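Kunell Glove Works to Add Second Shift in Zoltbridge

2018-05-22

Kunell will add a second shift at its Zoltbridge knitting plant, the company said. The plant has 576 workers and expects to hire 80 by December. Most of the new jobs are in knitting and packing.
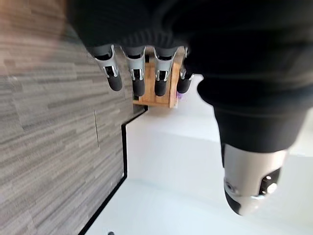 Black knit fabric over the back and palm of a robotic hand.

The company is also moving its sample room from Clalau to Zoltbridge. Staff there have been offered transfers.

Applications are open at the plant office on Bilgin Road. Training lasts two weeks and is paid. The town has agreed to extend the evening bus route to the plant gate.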